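Parisa Tehrani was 26 when she wrote the first draft of Skesatia, and she says she wouldn't have known how to direct it then. The film, a chamber drama about two sisters selling their late mother's house, finally opened in February after years of stops and starts. We spoke by phone while she was back home visiting family, with a kettle going in the background.

"The first script had 12 characters," she says. "There was a real estate agent, a neighbour, two ex-husbands. I kept cutting until it was the sisters and the uncle, and then it started to feel like a film I could afford."

The uncle is played by Behrouz Kordestani, who had mostly worked on stage. Tehrani saw him in a play called Mahmoudi and waited outside the theatre afterwards to give him the script.

"He read it that night and rang me at six in the morning," she says. "He had one note. He thought the uncle should know about the money from the start. I argued with him for a week, and then I rewrote it his way."
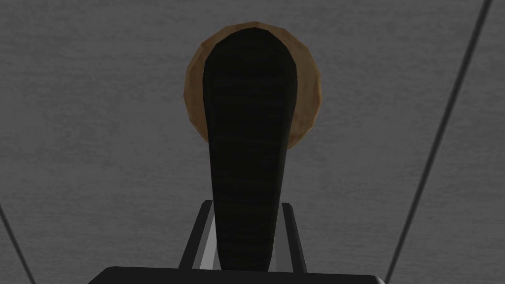 That change affects nearly every scene. In the finished film the uncle says very little in the first half hour, and a second viewing shows how carefully he is listening. Tehrani says she gave Kordestani almost no direction in those scenes beyond where to sit.

"Behrouz is very still. On stage you'd think that would be a problem, but the camera likes it. My editor kept trying to cut away from him and then putting the shots back."

The shoot lasted 30 days, all of it in and near one house. The crew was small enough that Tehrani often held the door herself between takes. She had planned to shoot in story order and managed it for the first six days, until rain ruined the schedule and the garden scenes had to be moved to the end.

"I was upset about it at the time," she says. "The last scene we shot was the sisters meeting at the gate, the very first scene in the film. By then the two of them were tired of each other. You can see it, and I think it helps."
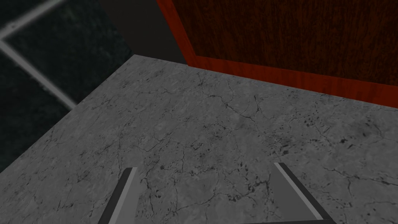 The kitchen is where most of the arguing happens, and Tehrani has plenty to say about it. The house came with old laminate benches, and she refused to let anyone replace them. Her designer had wanted a stone finish. A mottled gray marble like this one, with thin dark veins through it, was near the top of the designer's list, and Tehrani turned it down on the grounds that the mother would never have spent the money. "You'd look at that bench and know they'd get a good price for the house," she says. "I wanted you to worry that they wouldn't."

She is less certain about the music. An early cut had a full score, and the version in cinemas has almost none until the closing credits. Some reviewers found the silence hard going, and she doesn't entirely disagree.

"There's a stretch in the middle where I probably should have left the piano in. I go back and forth. My mother liked it better with the piano."

Her influences are mostly older family dramas, the kind that used to play late at night on television. She mentions Tridetti as one she watched several times while writing, mainly for how it handles people leaving a room. 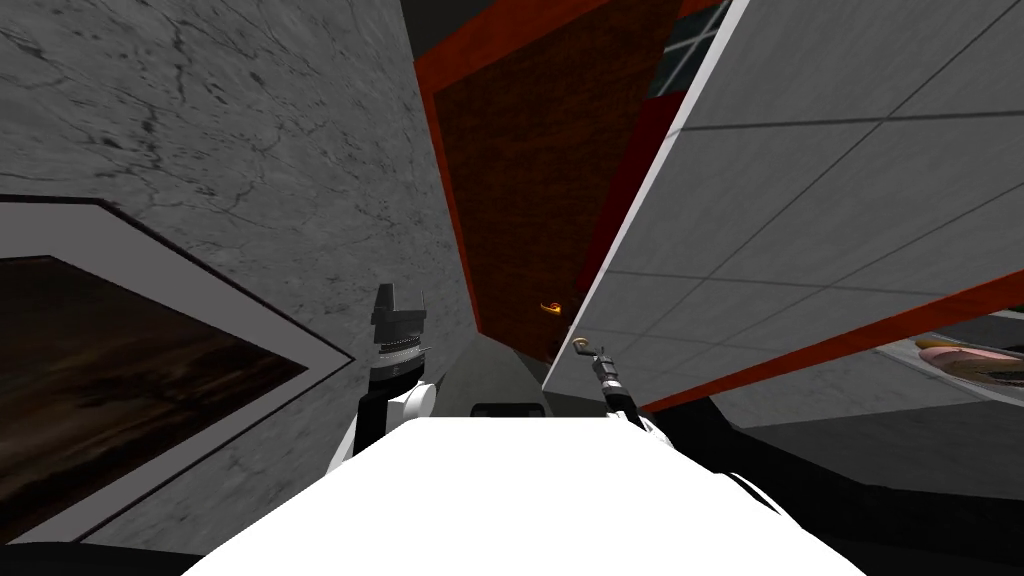

Her next project is a larger one. Flarance is set at a research station where the staff have stopped speaking to each other, and it will be her first film with effects work. She is particular about what she wants from the machines. The white body with its two arms, both grippers pointing up, the left one against a veined gray marble wall, is close to the look she has in mind, and she likes that one arm is slimmer and darker than the other. "I don't want anything with a face," she says. "The actors can do the faces."

Kordestani has already agreed to a part. He hasn't read a full script, because there isn't one yet, but he has seen the outline and has sent back notes.

"More than one this time," Tehrani says. "I've accepted two of them. We're still talking about the rest."

Skesatia is in cinemas now.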